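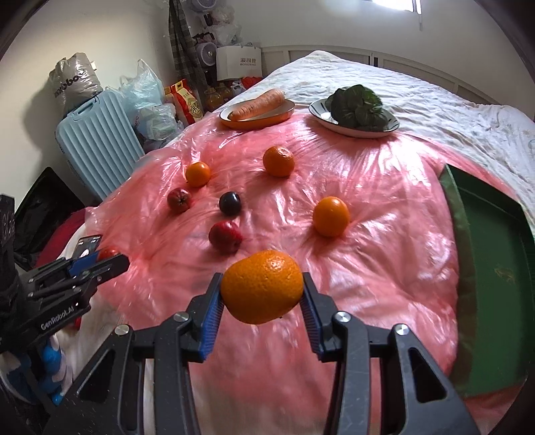
Do I need a phone signal for the handset to work on the trail?

The handset finds its position by satellite, and the maps are stored inside it, so it will go on guiding you where your phone has given up. You only need Wi-Fi for the set-up in this section, and the inn on your first night is a good place to do it.

Lerinance Walking Vacations > Guest Guides > Jurnex Handset > Section 4: Setting Up Before Your First Walk

Welcome, and thank you for choosing to walk the Strazds valley with us. You'll find your Jurnex handset in the cloth pouch with your luggage tags and your dinner vouchers. Please set aside a quiet half hour with it on your first evening, ideally before dinner, as the meals at Namach tend to run late and you may not feel much like reading a manual afterward!

Charging and switching on

1. Take the handset out of its pouch and peel the clear film off the screen.

2. Open the rubber flap on the bottom and plug in the charging cord. The flap is stiff when it's new, so use a fingernail and be patient with it.

3. Leave it charging until the light on top stops blinking. A full charge lasts one long walking day with a little to spare.

4. Hold down the side button until you hear the chime, then let go.

5. Choose your language, and then choose miles or kilometers. Our printed route notes give both, but it's much nicer when everybody in the party picks the same one.

Note: If you don't hear a chime, the sound may have been turned down by the guests before you. Press the upper arrow a few times and try again.

Caution: Don't leave the handset charging on a sunny windowsill. It will shut itself off if it gets too warm, and then you'll set out in the morning with half a battery.

Loading your route

6. Connect to the inn's Wi-Fi. The password is on the card by your bed, or ask at the desk.

7. Type in your booking code, which is 108 followed by the digits on your luggage tag. Leave out any spaces.

8. Wait for the word READY. Your walks will appear in day order, with the longest one – 18 kilometers, up through the chestnut woods and over to the cheese farm – on day 4.

9. Open each day once, and scroll along it from start to finish. This saves the finer map to the handset, and we'd really like you to do it even if you're tired, as the inns farther up the valley have rather sleepy Wi-Fi.
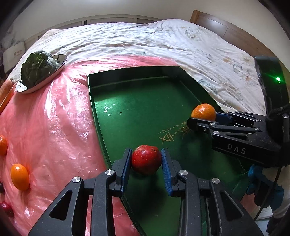
Red apple in the green tray

Setting food and rest stops

Many of our guests come for the table as much as for the trail, so the handset can remind you when a tasting or a lunch stop is coming up. You may change these reminders as you like.

10. From the day screen, press the fork symbol. You'll see the farms, bakeries and cellars along your route.

11. Tick the ones you'd like to be told about. A tick isn't a booking! Lunches at the mill and the cellar in Namach have to be booked through us by six the evening before.

12. Press Diet and enter anything you don't eat. Stops that can't cater for you will turn gray, though you're still very welcome to sit down there for a coffee.

13. Choose how early you want the reminder. Gonzalo Montoya, our route planner, suggests fifteen minutes, and in his view that's long enough to decide whether you're hungry and short enough that you won't forget.

Note: In August several of the smaller farms close for the afternoon and open again toward evening. The handset knows the summer hours, but the blackboard at the gate always wins. 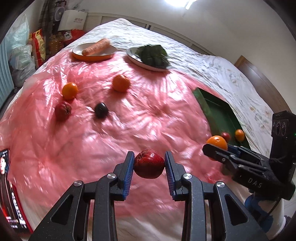 Can two of us walk different routes on the same day with one handset?

Each handset follows one route at a time, so you'll need a second one if you plan to split up. Ask at the desk the evening before and we'll lend you another, with your booking already loaded.

Checking the handset outdoors

14. Take it outside, away from the wall of the building, and hold it flat with the screen facing the sky.

15. Wait for the arrow to turn from gray to solid black. The first time can take several minutes, so bring your glass of wine with you.

16. Walk to the end of the lane and back. The arrow should follow you. If it points the wrong way, turn slowly on the spot one full time and look again.

Caution: The handset is a helper and doesn't know the weather. On the ridge day, when the path goes above 2,000 meters, please read the forecast at breakfast and take the lower path if there's any talk of storms – it has the better bakery anyway. 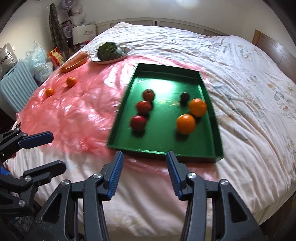

Tharun Pisharody wrote to us that the arrow on his handset wandered every time he stopped for lunch, and asked whether he should restart it. He needn't have. The arrow drifts a little whenever you sit still, particularly under trees or beside a stone wall, and it settles again once you've taken a few steps down the path.

If it still hasn't settled after a few minutes of walking:

17. Press the side button once, choose Refresh, and stand in the open until the arrow turns black.

18. If that doesn't help, follow the painted trail marks and the printed notes to your next inn, and the desk there will swap the handset for you.

For changing the battery on older handsets, see Section 5.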